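Search jobs and notices
Keyword or location
Go

Call for participants: Sorting Cell Operators, Cumex parts and consumables store, Oltstead
7 January 2022
By the Trajkovski project office

Cumex is seeking six members of current store staff to take part in a trial of two-arm sorting cells at the Oltstead site. The trial starts in May. Places are open to pickers, packers, returns clerks and goods-in staff on any shift pattern. Temporary staff may apply if their contract covers the whole trial period.

Background

The store handles small mixed returns by hand. Items come back from the workshops in open bins, are identified, and are moved to a second bin or put back on the shelf. The work is light but repetitive, and it takes up most of the returns desk on any shift. The trial will move part of it to cells built under the Trajkovski project and run on Trusora control software. The returns desk stays open throughout and keeps its present staffing, less the people released to the trial. 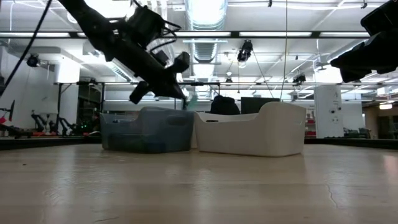
Operators will not be asked to write code. The job is to set out work, start and stop the cell, deal with items it has failed to move, and keep a written record of each fault. A fault is any stop that the operator did not ask for, and any item that ends up somewhere other than where the job sheet puts it. Both are recorded in the same log, on the same form. Near misses go in the remarks column.

Operators will also guide the arms by hand controller for part of each shift, so that the software has correct movements to copy. This takes patience. Small items are harder than large ones, and the same transfer may have to be repeated many times with the bin moved slightly between attempts.

What changes for those taking part

Hand sorting falls to about a third of the shift. The rest is cell work, log entry and a short handover at the end. Walking and lifting are reduced. Time spent standing in one place goes up, and participants should take this into account if they have back, knee or foot complaints. A seat is available for controller work.

Pick rate will not be measured for participants during the trial. The bonus is paid at the participant's own average for the three months before the start date. Grade, basic pay and leave are unchanged. Anyone who leaves the trial early goes back to their former post and shift without loss of grade.

Data from the cells is kept for fault finding and software training. It is not used for appraisal or discipline. The full terms are set out in notice 162, held at the shift office.

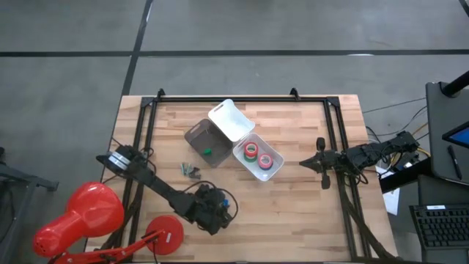
Training

Training lasts 34 hours, all in paid time, and is given on site. It covers safe approach and emergency stop, placing bins and lids within reach of both arms, changing gripper fingers, controller work, cable checks and use of the fault log. There is a practical check at the end. It may be taken again if not passed at the first attempt.

Requirements

At least six months in the store by the start date.
Able to tell similar parts and tape colours apart under indoor lighting. A colour vision check can be arranged with the site nurse.
Able to write a short, clear fault report in English.
Steady use of both hands for controller work. Applicants who need an adapted controller should say so on the form.
No earlier experience with robots or computers beyond the stock terminal is expected.

Not included

The trial does not cover heavy goods, liquids, blades or anything on the restricted shelf. These remain with the hand sorting team. Participants will not carry out electrical repairs and should not open motor housings. Such work is passed to maintenance.

After the trial

Cumex has not decided whether the cells will be kept. A report will go to site management and to staff representatives at the same time, and will include the fault log in full with names removed. If the cells are kept, the operator post will be graded and advertised in the usual way. Trial participants may apply but will not be given the post automatically.

How to apply

Ask for the form at the shift office or the returns desk. State your present post, your shift and any dates in the trial period when you will be on leave. A supervisor's signature is not needed. If more people apply than there are places, selection will be by lot within each shift. Applicants will be told the result in writing.

Last updated: 7 days after first posting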